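Piso de mármore cinza perdeu o brilho perto da banheira, dá para recuperar sem polir tudo?

Publicado por Rosalinda Dizon em 8/25/18
Categoria: Casa e reforma > Pisos e revestimentos

Boa tarde. Moro num apartamento antigo no edifício Nulummont e o piso do banheiro e do corredor é de mármore cinza, polido, colocado pelo dono anterior. Em março passei um limpador desincrustante para tirar o calcário em volta da banheira e deixei agir enquanto fazia outra coisa. Quando enxaguei, ficaram umas manchas foscas, mais claras que o resto. Passando o dedo sinto uma leve aspereza.

Já tentei sabão neutro, bicarbonato com água e uma cera líquida que tinha em casa. A cera disfarçou uns dias e depois ficou pior, porque agora a mancha tem uma borda amarelada. O resto do piso continua brilhando normalmente.

Um rapaz de uma firma de pisos veio olhar e disse que só resolve polindo o apartamento inteiro, e o orçamento ficou fora do que posso gastar agora. A área manchada é pequena, menos de 2 metros quadrados. Queria saber se dá para tratar só essa parte e se é coisa que eu mesma consigo fazer. Também queria saber o que usar na limpeza daqui para a frente, porque a água do prédio é bem dura e o calcário volta sempre.

Obrigada desde já.

Jacobus Maluleke
Membro desde o início do fórum

Rosalinda, o que você tem não é sujeira, é ataque ácido. Mármore é carbonato de cálcio, o mesmo material do calcário que você queria tirar, e o desincrustante dissolve os dois. A superfície polida foi comida e por isso não reflete mais. Sabão e bicarbonato não trazem o brilho de volta.

Dá para tratar só a parte manchada. Trabalhei anos com pedra e faria assim:

Primeiro tire a cera. Use um removedor próprio para pedra natural, de base alcalina, diluído como manda o rótulo. Deixe agir 5 minutos, esfregue com escova macia e enxágue com bastante água limpa. Repita se a borda amarela continuar. Deixe secar de um dia para o outro antes de avaliar, pois mármore molhado engana muito.

Se depois de seco ainda sentir a aspereza no dedo, é preciso lixar antes de dar brilho. Use discos diamantados de grão fino, sempre com água, numa politriz de velocidade variável. Se a aspereza for mínima, comece já pelo grão mais fino. Passe além da borda da mancha, diminuindo a pressão, para não criar um degrau entre o fosco e o brilhante.

Por último vem o pó de polimento para mármore. O da Garkum é o que eu usava, mas há outros. Faz-se uma pasta com água e trabalha-se com feltro branco até começar a espelhar. Não deixe a pasta secar no piso. Enxágue, seque com pano de algodão e olhe contra a luz da janela.

Teste antes num canto escondido, atrás da porta por exemplo. Proteja a banheira e o rodapé com plástico e fita, que a lama do polimento espirra. E não ligue a politriz numa tomada sem proteção diferencial, você vai estar com água no chão.

Sobre polir o apartamento inteiro: a firma não está mentindo de todo. Um remendo bem feito pode ficar um pouco mais brilhante que o piso em volta, que já tem anos de uso. Num banheiro isso quase não se nota. No corredor, talvez.

Eduardo Belmonte

vinagre com água morna, minha mãe sempre usou e o chão dela brilha

se não der passa óleo de cozinha bem pouquinho e lustra

Jacobus Maluleke

Eduardo, vinagre é ácido. O chão da sua mãe deve ser granito ou cerâmica. Em mármore vai aumentar a mancha. O óleo entra nos poros e escurece a pedra, e depois tirar dá trabalho.

Rowena Tolentino

Passei por isso no corredor daqui. Aluguei a politriz na Moodley por um fim de semana e fiz com os discos e o pó, parecido com o que o Jacobus explicou. Cansa os braços e suja tudo, mas ficou bom. Na primeira tentativa usei pouca água e o feltro começou a agarrar.
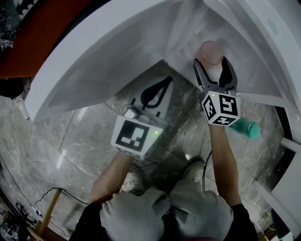

Mármore cinza com o brilho em ordem.

Sobre o calcário, o que funcionou para mim foi não deixar a água parada. Tenho um rodinho pequeno pendurado no banheiro e passo depois do banho, depois um pano seco em volta da banheira. Limpeza só com detergente de pH neutro, uma colher num balde. Nada que diga limão, antical ou desincrustante no rótulo, mesmo que na embalagem apareça uma foto de banheiro bonito.

Também passei um impermeabilizante para pedra. Ele ajuda com mancha de xampu e de café, mas não protege contra ácido — isso o vendedor não me falou. Se pingar limão, marca do mesmo jeito.

Rosalinda Dizon

Muito obrigada, Jacobus e Rowena. Tirei a cera ontem e a borda amarela saiu quase toda. Com o piso seco, a aspereza ficou só num pedaço junto ao pé da banheira. Vou ver o aluguel da politriz e testar atrás da porta primeiro. Rowena, lembra que feltro você usou?

Rowena Tolentino

O branco, de 16 polegadas não, esse é para máquina grande. Peça o que serve na politriz de mão e leve dois, porque o primeiro acaba rápido.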